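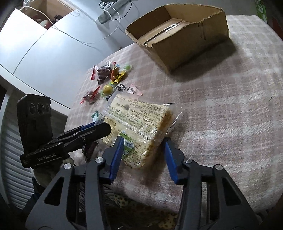

Packing the Lunch: What Walkers Really Carry
Speaker notes, Billadley Footpath Society, 7/9/07

Opening (keep it quick, people will still be finding chairs)

Good evening! Thank you for having me back. Last time I talked for far too long about stiles, so tonight it's food, and I promise to finish before the tea urn gets switched off.

Start with the question: what did you eat on your last long walk? Get a few answers from the floor. Write them on the flip chart. Someone always says "a squashed sandwich" and we can go straight on from there.

The Grukgate diaries

I got into this through the Grukgate walking club, which kept lunch notes in the back of its route books. I have been through 139 of these entries now and I love them. They are mostly one line each. Read out three:

"Cheese, apple, rain."
"Forgot the bread. Ate the jam."
"Pie. Excellent pie. Turned back at the ford."

Pause for the laugh. Then make the serious point, that you can tell a lot about a route from its lunches. The short circular walks have pies and eggs in them, things that want a bench. The long ridge days have bread, dried fruit and candy, food you can eat with one glove off while you look at the map.

Mention that the club stopped keeping notes for a whole winter and then started again in April with a very cross remark about mustard. I have never worked out what the mustard did.

Bread

This is my favorite part, so watch the clock.

Bread was in nearly everybody's bag. On the Sakness route, which climbs 1,000 feet before you get any shelter at all, people carried it plain and cut it at the top. I tried this myself and it works beautifully. A sandwich made at breakfast is tired by noon, but bread cut on the spot still has a crust worth chewing. Bring a small knife and a clean cloth to cut on.

If asked about sliced bread: perfectly good, stands up well in the middle of the pack, goes flat as a letter if you put it under the flask.

Sweets

Ask for hands up, who has a secret pocket? (I do. Left side, zipped.)

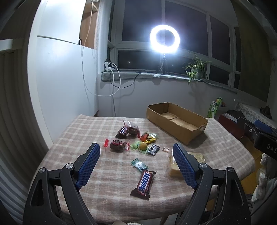
Pocket food: a Snickers bar and other candies on a plaid cloth.

Talk about sharing. In the Grukgate books, lunch belongs to whoever carried it, but the sweets get passed down the line, and the writer nearly always says who had brought them and whether they were any good. There is one wonderful row over two pages about toffee. It pulled out a filling, and the walk was 40 minutes late getting down.

Practical bits to get across:
Individually wrapped is best for passing along.
Chocolate in the cold months, boiled sweets in the heat.
Take your wrappers home. Say this twice.

Lemaire and the long table

Tell the Lemaire story here if there's time. If we are running late, skip to the last section.

The Lemaire path ends at a barn, and the walkers there have a custom of tipping whatever is left in their packs onto one table and making supper out of it. I went along expecting crumbs. We had soup from someone's flask, half a fruit cake, pickled onions, a heel of rye and an orange cut into ever so many pieces. I have eaten in nice restaurants and been much less happy! What got me was how proud people were of the odd things, the stuff they'd carried all day and hadn't needed.

I would love us to try it in Billadley. We have the hall, and the river loop finishes right at the door. Look hopefully at the front row.

Your turn

Hand out the blank cards. Ask everyone to write down their next 2 walking lunches, one line each, same as the old books. Spelling doesn't matter. Grumbling is welcome, weather too.

Collect them in the biscuit tin by the door. I'll type them up and put the pages in the society's binder next to the route maps, so somebody can puzzle over our mustard one day.

Questions

Likely ones:
Flask or bottle? Flask, every time, unless it's hot.
Do I eat before the summit or after? Before. I have no willpower.
Can you borrow the route books? Only to look at here, please, the spines are going.

Remember to thank whoever did the chairs. Pick up the flip chart pens, they're mine.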